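Gotbridge opens up its arm care routine to all Rarberg bench cell owners

Free setup and upkeep notes out now, phone help to follow

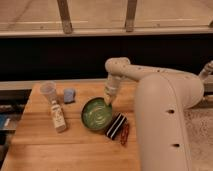
How often does a bench arm need to be looked after?
Every 24 running hours for the short check, and once every 1,008 hours for the full one. The short check is one person's job. The full one needs the cell off and most of an afternoon.

DRURKBERG, February 2019 - Gotbridge today put out the full care notes for the Rarberg bench cell, the same set our own service desk works from. Free to download. No sign-up. Owners have been asking since the first cells shipped, and fair enough.

The notes cover setup from bare table to first pick, the daily look-over, gripper swaps, re-homing after a bump, and what to do when the arm starts missing by a hair.

"Most of the calls we get are not broken arms," said Tamunoemi Etim, head of service at Gotbridge. "It's a loose table bolt, or a gripper that went back on a little crooked. People can fix that themselves in ten minutes if someone gives them the page."

What's in the set

Setup. Base first, then table. Bolt down, run the arm out to full reach and back, bolt check again. Do not skip the second check. Load limits are on page 3, for the arm and for the table.

Homing. Power up with the work area clear, send the arm home, then run the bowl test. The bowl test is the one our techs use: gripper straight down, tip just inside the rim of a round bowl, stop, hold. Wrist should stay put. If it drifts toward the rim, home again. If it drifts twice, go to the joint pages.

Mixed items. New section this time. Owners work with all kinds of shapes on one table, bottles on their side, cups, small blocks, thin stuff that lies flat. Flat and thin is the hardest and gets its own settings table. Start slow, low grip force, then work up.

Gripper care. Wipe the tips, look for nicks, check the seat. Swap tips in pairs, never just one. The old notes had the torque figure for the tip screws wrong, this is corrected, please throw out any printed copies from before January.

Joints. Listen at the shoulder and elbow on a slow sweep. Clicking means stop and call. A low hum is normal and always has been.

Faults. Two pages, sorted by what the owner sees and hears insted of by code number. The code list is still there at the back.

Manurung parts kit

Also out today, the Manurung kit, made up by our parts room in Drurkberg. Holds 2 sets of gripper tips, screws, a wrist seal, a table bolt set and the short gauge. Price is $185 plus shipping. First run is 2,575 kits, going out in order of request. Cells under a service plan get one kit at no charge, ask the desk.

The kit fits every Rarberg bench cell sold so far. It does not fit the floor model, a floor kit is being worked on and we have no date for it yet.

"We wanted the box and the notes to match, page by page," Etim said. "You open to gripper tips, the bag in the kit says gripper tips. That took longer than the writing did."

Phone help

The service desk will add a bench cell line later this spring. Have the serial number ready and the arm powered but stopped. Until the line opens use the regular desk form, replies in up to 24 hours.

Corrections to the notes are welcome and will go in the next issue with the sender's name, if wanted.

About Gotbridge
Gotbridge builds and services small robot cells for shops, labs and classrooms. Head office, service desk and parts room are all in Drurkberg.

Press contact: Gotbridge press desk, Drurkberg. Interviews with Tamunoemi Etim on request, mornings prefered.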